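Simham Robotics Lab
Home » About Us » How We Work

About Us

We teach robot arms to do kitchen and table jobs, and we write down the rules we follow while doing it. The second half of that sentence is the part we get the most mail about, so most of this page is about it!

Simham started as a test bench for other people's grippers. Customers sent us an arm and a task, we ran the task, and we sent back a report. Pretty soon we noticed that two labs could both say "pours tea" and mean completely different things (one had filled the cup, the other had tipped a kettle near one). So we began keeping a shared set of house rules, which grew into the Lornine Practice Notes. They're free to read, and we love it when people argue with them.

What's in the Notes

The Notes cover three areas: setting up the table, running the trial, and reporting what happened. A task has to be run 300 times before we publish a success rate for it. Every stop by the operator is counted and printed next to the result, including the embarrassing ones. If a gripper finger or a cable is replaced partway through, the count goes back to zero.

Pouring has a chapter of its own, because it asks so much of an arm. The weight moves as the kettle tips, the spout is a long way from the grip, and a small cup leaves very little room for error.

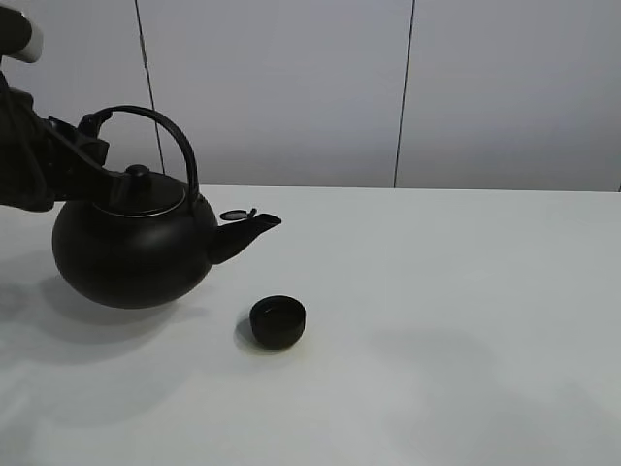

Black kettle in the gripper, with the cup waiting on the table.

For a pouring setup, the Notes ask for a clear tabletop with only the objects named in the task sheet. First runs are done with an empty kettle. After that comes cold water, and hot water needs a separate sign-off and a splash guard between the arm and the operator. The stop button stays within reach of a person whose only job during the run is to watch. No phone, no laptop, no "I'll just fix this one thing."

We also ask that the cup and kettle be ordinary ones you could buy in a shop. Special handles make the numbers look great and tell a home user very little.

Who Uses Them

The Unesberg teaching workshop uses the Notes with first-year students, who are wonderful at finding the vague sentences. The Theodorakopoulos test kitchen runs its serving trials from the same sheets and sends us its logs each June, and we've rewritten whole pages after reading them. We're really grateful for that.

Current Edition

The edition now in use is dated January 2025. It has a longer section on shiny and dark objects, which cameras can find tricky, and a shorter one on paperwork (you're welcome). Older editions stay online so past reports can be checked against the rules they were run under.

Visits and Questions

We open the lab to school groups and to anyone writing rules for their own shop. Please use the contact form and tell us what kind of arm you work with, if you have one. Closed shoes are required, and long hair should be tied back.

Contact » Practice Notes » Past Reports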